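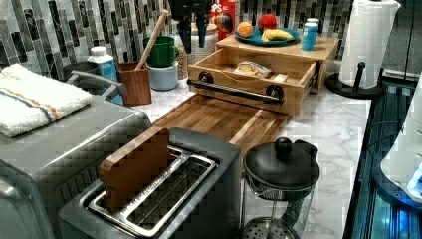 Wellen Countertop Surface Care Kit
Item 736
Supplied by Wallner Kitchen Surfaces, Clornville

The Wellen kit is intended for the routine cleaning and sealing of marble and other natural stone countertops in private homes, staff kitchens and small food preparation areas. It is supplied as a complete set and requires no additional products.

Contents of the kit
Zikero neutral stone cleaner, one bottle
Zikero penetrating sealer, one bottle
Application pads and drying cloths
Printed instruction card

Suitability
The sealer may be used on polished and honed finishes. It is not suitable for laminate, solid surface or unfinished concrete. Customers who are unsure of their material should request a sample test from our Clornville office before ordering.

Preparation
Sealer must be applied to a clean, dry surface with no objects left standing on it. On a counter in daily use this takes some planning – a toaster oven with a folded towel on top, a two-slot toaster and a long cutting board with a bread box on it, as set out along this marble-patterned counter, would all need to be moved before work begins. Appliances should be unplugged and allowed to cool. Crumbs should be brushed away before the cleaner is applied.
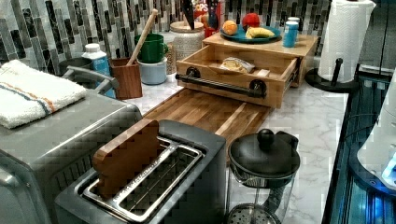

Sealed stone should be left undisturbed overnight. Light items may be returned the next morning, and heavier appliances 25 hours after the final coat. Glass tile backsplashes do not require sealing, and any splashes on mosaic tiles of the kind behind the toaster should be wiped off while still wet.

Ordering
Over 2,000 kits are held in stock. Trade accounts are managed by Verena Kuster. Technical questions should be addressed to Sun-ja Gil, Product Support. The annual price list is issued in July – orders already confirmed are not affected.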